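Print
E-mail

# Sarevano open day: kitchen demo recordings 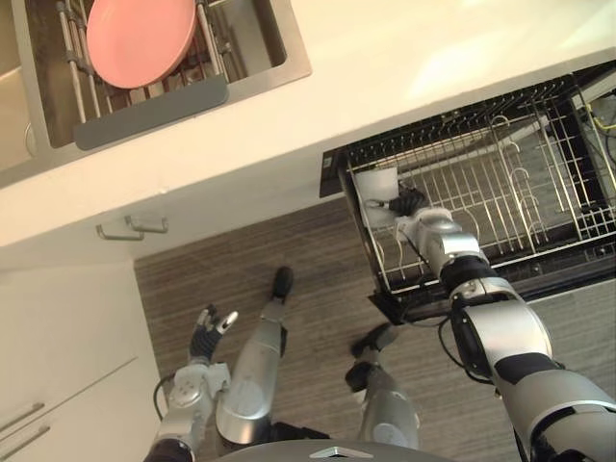
Mirjana Matić wrote after the visit that the dish loading was slower than she had expected, and that she would have liked to see it done with the lights turned down.

Recorded at Bradomen on 08/05/2026. The task was dishes and the dishwasher, with the rack pulled out. Cups were held in the right gripper.

## Contents

- 500 episodes, head view only
- 12 of these were run in front of visitors and are in `open_day/`
- no sound

## Notes

Gilberto Rivadeneyra ran the demo and Snežana Mujić did the labels. An episode is marked `ok` if the cup stays in the rack after the gripper lets go. Dropped cups are kept and marked `drop`. Two episodes stop early and have no label.

Visitors' questions are in `questions.txt`, lightly tidied. Lighting was not changed between runs, so don't expect much from a model used in other rooms.

Corrections to Benedita Neves, please, with the episode number.

Print | E-mail this page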